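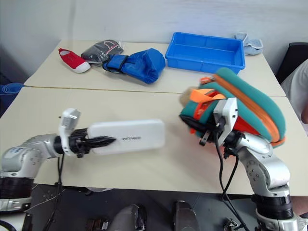

Step 1. Fix the object set before touching the grippers

A two-finger gripper comparison is only as good as the objects used in it. Pick the set first, write it down, and leave it alone until every gripper configuration has been run. Changing one item halfway through means starting over.

For dual-arm packing work we use three classes:

Rigid and flat. A power bank is a good choice. It has parallel faces and a known width, and a slip shows up as rotation in the fingers.

Rigid box with a lid. Translucent plastic is useful for testing the wrist camera as well as the fingers.

Soft and bulky. Life jackets, stuff sacks, small backpacks, bagged clothing. Straps and webbing cause most of the failed grasps.

Small items such as a child's shoe can be left on the back table as alternates.

Step 2. Set the baseline

Mount the same finger type on both arms. Home both grippers, then record the fully open and fully closed encoder counts. On our left unit the closed count was 1,867. The right unit differed, so store the values per arm and do not copy one file to the other.

In the Juster config file, set the force limit to level 2 for both sides. This is low enough that a wrong command will not crush a thin lid.

Step 3. Run single-arm grasps

Grasp each object with the left arm, lift it clear of the table, hold, and set it down. Repeat with the right arm. Run four trials per object per arm. Log finger position at contact and again at the end of the hold. A drift between the two readings is slip, even if the object stayed up.

With soft objects, do not aim for the center of mass. Fold the object and close on the thickest layer of fabric. Closing on a single strap will usually lift the item, but it swings, and the wrist camera loses it.

Step 4. Run the two-arm hold

Place the box parallel to the front edge of the near table. Approach from both short ends at the same speed. Close the left gripper first, wait for its contact flag, then close the right. Lift only after both flags are set.

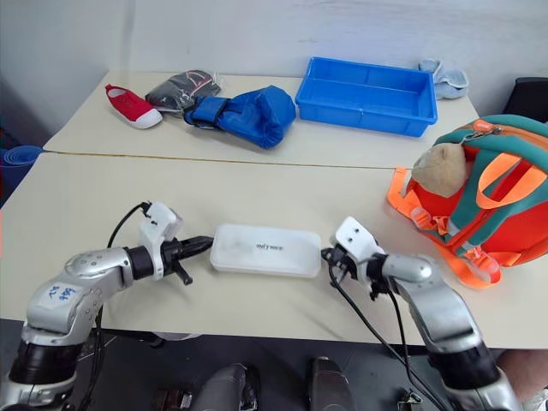 Two-arm hold on the plastic box, one gripper at each short end.

Watch for two faults. If the box tilts, the grasp heights do not match — check the tool offset on each arm. If the fingers creep inward during the hold, the arms are pushing against each other. Turn on compliance for one arm only. Gwenllian Bowen tried it on both at force level 3 and the box wandered sideways.

Step 5. Check cable clearance

Move each wrist through its full roll range with the gripper closed. The cables must hang free of the table edge at both limits. More than one bad trial in our January runs came from cable drag that had been logged as slip.

Step 6. Swap and repeat

Change the fingers on both arms, home again, record new counts, and repeat Steps 3 through 5. Keep the object order the same. Compare drift values per object class, since a single average hides the soft-object results.

Log template and config files: ask Rodrigo Calado.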